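Why I gave up on my big spreadsheet budget

Thursday, January 24, 2019

So the spreadsheet is gone. I deleted it Sunday night after dinner and then ate a bowl of cereal standing up, which felt like the right way to mark the occasion.

If you've been reading for a while you know I started the thing in August, right after the move to Gorwood, when the security deposit and the new tires landed in the same week and I had a bit of a panic. I was going to track everything. Every coffee, every parking meter, every pack of gum! By October it had 140 rows for groceries alone and I had a separate tab for "stuff I bought at Clendum that might be groceries" (they sell socks and soup in the same aisle, what was I supposed to do?).

And it did help at first. I found a gym I was still paying for back in my old town, and I called my phone company and got moved to a cheaper plan. But then I'd skip a few days, and the receipts would pile up in my coat pockets, and I'd lose a whole evening typing them in and feeling bad about tacos.
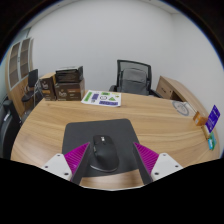 What I'm doing now is a lot dumber and I like it so much better. I have 2 accounts. Rent, bills and savings come out of the first one on payday and I don't look at it. Then $300 goes into the second one every two weeks, and that's for food and gas and fun and whatever else. When it gets low I eat more eggs. That's pretty much the system.

The savings part is for the trip to Zunthorpe, by the way. I want $2000 set aside before I book anything, and I'm getting there - slowly, but more than I ever managed with the color-coded tabs.

My sister thinks I'll be back to the spreadsheet by spring. Maybe! I did keep the tab with the Christmas gifts on it, mostly so I don't give my uncle the same flashlight again.

Next week I want to write up the lentil soup I've been living on, plus the Bisgaard slow cooker question, as three of you have now asked if it's worth the counter space. Short answer, yes if you have the counter.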